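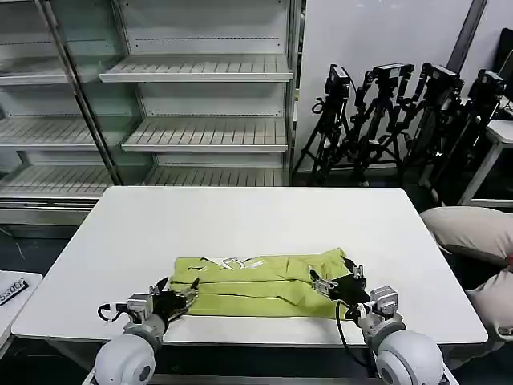
Both hands on the green shirt, teleoperated run.

Folding demos: keep the messy ones or bin them?

Posted by Mohandas Pinto, 2/26/21
Filed under: Manipulation, Data gathering

We are teaching a two-armed robot to fold T-shirts by having a person drive the arms and recording everything. I say "we". It is me, one colleague who is good at it, and another who is learning. The plan was 300 demonstrations of one fold, then train, then find out how wrong we were.

The shirt in the photo is the one we use most. Lime green, white table, so at least the robot can find the thing. The fold we want is the long flat strip, then in from the ends. The trouble is that the right hand has a habit of lifting its end of the cloth a little when it pinches, and then the whole strip goes rumpled on that side. A good driver notices, puts it down, smooths it and carries on. A less good driver notices, says a word, and carries on without the smoothing.

So I now have a folder of runs which all end in something you could call a folded shirt if you were feeling generous, and a fair number of them contain a fumble in the middle. My colleague wants to delete every run with a fumble. His argument is that the robot will copy what it is shown, and he would prefer it not to copy him on a Monday. My own feeling is that if it never sees a rumpled end it won't know what to do with one, and it is going to meet a great many rumpled ends.

Things that may matter:

The policy sees the head camera and the joint positions. The tripod cameras behind the table are recorded too but not used in training yet.

A run is one fold, start to finish. We stop recording when the driver presses the pedal.

We have two drivers and they do not fold the same way. One starts from the left end, the other goes for whichever end looks easier.

The print on the shirt sometimes ends up folded under and sometimes doesn't. I don't know if I should care.

I have read the Irnix guide, which says to collect "clean and varied data". Thank you, Irnix.

Is there a sensible rule for what to throw away? And is 300 anywhere near enough?

Ottar Nyberg

Keep the fumbles that get fixed. Throw out the fumbles that don't. That's most of my answer and you can stop reading if the kettle's on.

The longer version. A system that copies people goes wrong in a particular way: it makes a small mistake, finds itself looking at something it was never shown, and makes a bigger one. Your driver lifting the end of the shirt, seeing the rumple and smoothing it out is exactly what it needs for that moment. If you delete those runs you'll have a lovely tidy folder and a robot that folds beautifully until the first crease, after which it will pinch the air with great confidence.

The runs where the driver carries on regardless are a different matter. Those teach it that a rumpled end is fine and the job is finished. I'd pull them out, but don't delete them. Put them in another folder with a dull name. You will want them later as examples of failure, and you will be annoyed if they're gone. I am speaking as somebody who has been annoyed.

There is a middle sort, where the mistake and the recovery are both in the run. Some people trim the mistake and keep the recovery. I did this on the Llorente job and it did help, but it meant sitting through every single recording with a finger over the space bar, and I can no longer look at a tea towel. If you can get the driver to tap a second pedal when something goes wrong and again when it's back on track, you can do the trimming afterwards with a script. Much better. Drivers forget the second tap, so check for odd numbers.

On the two drivers: this worries me more than the fumbles do. If one always starts left and the other starts wherever they fancy, then from the same starting picture the robot has been shown two different first moves. Depending on what you train with, it may pick one, or it may do the average of the two, and the average of "go left" and "go right" is both hands hovering over the middle of a shirt like a nervous waiter. Write the order down on a sheet of paper. Left end first, every time. Make both of them sign it if they're that sort.

Pauses are another thing to look for. New drivers stop and think. The robot will learn to stop and think too, only without the thinking. Cut any stretch where neither arm moves.

The print: leave it be, but let it vary. If it's always in the same place at the start, the system may well use it as a landmark and then sulk when you hand it a plain shirt. Start some runs with the shirt turned over, some with it shifted along the table, some at an angle.

As for the number, 300 for one fold on one shirt is a decent start, provided they aren't 300 copies of the same run. I'd train on what you have now. See where it fails, then collect more runs beginning from just those failures. Rumpled right end, for instance. You can set that up by hand in a few seconds.

jultent_dave

Just get 1000. We did 1000 on the Jultent and it sorted itself out. Also use a bigger table

Ottar Nyberg

Dave, sorted itself out how?

jultent_dave

It folds shirts

Losico Lurker

Mostly agree with Ottar, with a few additions from somebody who did a season of this with towels and came out the other side.

Before you throw any run away, look at the end of it. We marked each finished fold 1, 2 or 3 as soon as the driver let go. 3 was good, 2 was what I'd put in my own drawer, 1 was a heap. It added next to nothing to each run and it settled almost every argument about what to keep, as there was a number and the number had been written down before anyone got attached. Train on the 3s and 2s first. Then try the 3s alone and compare. In our case the 2s earned their place, though with a different robot and a different cloth I wouldn't bet my lunch on it.

Have one person do the marking. When two of us did it, my 2 was her 1, and she was right.

I'd look at the pinch as well. If the right hand lifts the cloth on most runs and the left doesn't, that may not be the driver at all. Ours turned out to have one hand sitting a shade higher than the other after somebody had refitted it, and we had spent until June telling a perfectly good driver to be more careful. He has not forgotten. Put both hands flat on the table with no shirt there and compare the readings.

Do keep recording from the tripods, even if you never train on them. When a run goes bad and the head view has a wrist in the way, the side view tells you which finger let go. Check that they all share a clock with the arms. Ask me how I spent my Easter.

And smooth the shirt properly between runs, or else the last fold's creases are still there at the start of the next one, and by the end of the day the cloth practically knows the way by itself. We swapped ours for a freshly washed one every so often and the numbers dropped straight away, which was depressing but useful.

Mohandas Pinto

Thank you all. I did the flat hands check just now and the right one does sit higher, so I owe my colleague an apology, which I will be delivering in a small font. Going with the second pedal and the 1, 2, 3 marks, and the left-end-first rule is taped to the desk. I'll train on what we've got before recording any more.

Dave, the table is staying the size it is.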